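How I Oil My Cutting Boards (and Get the Onion Smell Out)

I put this off for years. My boards went pale and fuzzy, the little one started to smell like every onion I'd ever met, and I kept telling myself that was just what old wood did. Then my sister-in-law came for the weekend, looked at my biggest board, and asked if it had been outside. So I learned how to do it, and now it's a job I look forward to! 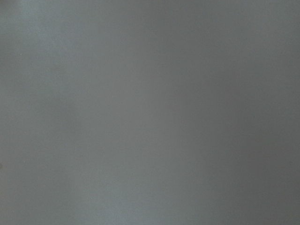
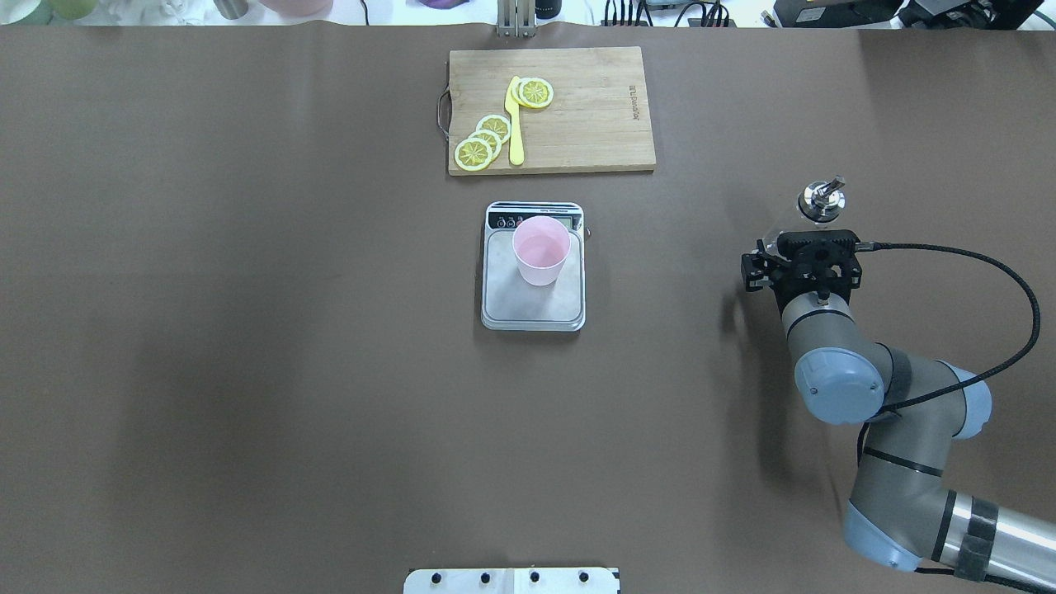
Can I use olive oil if that's all I have in the house?

I'd skip it. Cooking oils like olive, sunflower and canola can go rancid in the wood, and then your board has a sour, crayon sort of smell that's a real pain to get rid of. Get food grade mineral oil. The drugstore kind is fine as long as the label says it's food safe and there's no fragrance in it.

What you'll need

Food grade mineral oil
Coarse salt
Half a lemon
Dish soap and a soft brush
220 grit sandpaper, only if the board feels rough
Two lint-free rags (I cut up old T-shirts)
Board wax, if you want it

My oil comes from Banda, a tiny hardware store near the post office, in the plain bottle on the bottom shelf. I paid 9 dollars for it and it has lasted me ages. The fancy bottles with a wood grain label are the same sort of thing with a nicer cap, as far as I can tell.

Step 1: Clean it

Wash the board with warm water and a bit of dish soap, both sides, and don't forget the edges. Rinse it fast. Don't leave it in the sink while you answer the phone, which is how I warped a perfectly good bread board one May.

If it smells, scatter a handful of coarse salt over it and scrub with the cut side of the lemon, squeezing a little as you go. Leave the gray slush on there for five minutes, then scrape it off and rinse. Garlic sometimes needs two rounds. Onion gives up after one, in my kitchen anyway.

Step 2: Let it dry, and I mean really dry

Stand it on its edge so the air gets to both faces. I wash mine after dinner and leave it alone until the next evening. It'll look dry by bedtime – it isn't. If you oil over damp wood you're shutting the water in, and the oil just sits on top looking greasy.

Step 3: Sand, maybe

Run your palm across it. If it catches, go over it lightly with the sandpaper, always along the grain, then wipe the dust off with a barely damp rag and wait for it to dry again. (Yes, again. Sorry.) If it feels smooth, leave the sandpaper in the drawer.

Step 4: Oil

Pour a puddle the size of a silver dollar in the middle and rub it out with a rag. Keep adding until the whole surface looks wet, then do the other side and the edges. The end grain drinks the most, so go back to it a second time. If your board has a handle screwed on, work some oil in where it meets the wood.

Leave it for at least 40 minutes. I usually leave it overnight on a cooling rack. In the morning, wipe off whatever hasn't soaked in. If there are thirsty pale patches, give it another coat. My sad old board took four before it stopped looking chalky.

Step 5: Wax, if you're in the mood

I rub on a thin layer of Clustby board wax with the second rag, wait ten minutes or so and buff it. Water beads up nicely on it afterward and the board feels lovely. But I went without wax for a long time and the boards were fine, so don't make a special trip.

How often?

Drip a little water on it. If the drops sit up, you're good. If they sink in and leave a dark spot, it's time. Mine need it monthly in winter, when the heat's on and everything in the house dries out, and less in summer.

One more thing about the rags: I rinse the mineral oil ones in hot soapy water and use them again. If you use a drying oil like tung or linseed, those rags can heat up and catch fire in a heap, so spread them flat outdoors until they're stiff before you throw them out.

Wooden spoons get the same treatment, by the way. I do them with whatever oil is left on the rag.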